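Kincaid Two-Arm Bench Kit (Club Edition)
Sold by Drundlow. For school clubs, evening classes and the Jonddale spring meet.

Club price 989 per team per school year, sim license included. Ships Mondays. If your order isn't in by the end of May you won't have it for summer session, sorry, we can't rush these.

What you get: the simulated bench, two arms with grippers, a folder of task files, the scoring sheet used at Jonddale. Works on the laptops most clubs already have. No hardware in this edition, the real arms are a seperate order and need a site check first.

Dice tasks are where most teams start. One die per arm, then swap arms, then a task where both have to finish before the timer does. 60 seconds on the easy setting. Teams write their own grasp code, we supply the stubs.
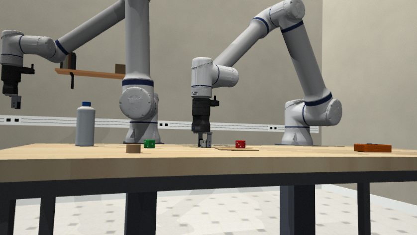
Clutter objects can be moved, or turned off in the task file. Leave them on for competition practice, Jonddale judges score with clutter on. Collisions cost points. So does parking an arm over the other arm's work area, which catches every new team at least once.

Task files: 11 in the box, more on the club page when Aurelia Wieser gets them tested. Student-made tasks welcome. The stacking one from Gaëtan Fleury's class at Grustthorpe is in this release and it's hard, don't hand it out week one.

Seats: up to 121 student logins per school. Need more, write to Till Kasten before you order, not after.

Known issues: gripper width resets to default if you reload mid-run. Save first. Fix is coming. The old scoring sheet doesnt match the new penalties so throw it out.

Returns within 60 days if no logins have been used.

Category: Classroom & Club Robotics > Simulation Kits

Related items
Kincaid Single-Arm Starter
Jonddale Practice Task Pack
Extra Student Logins
Coach's Binder, spiral bound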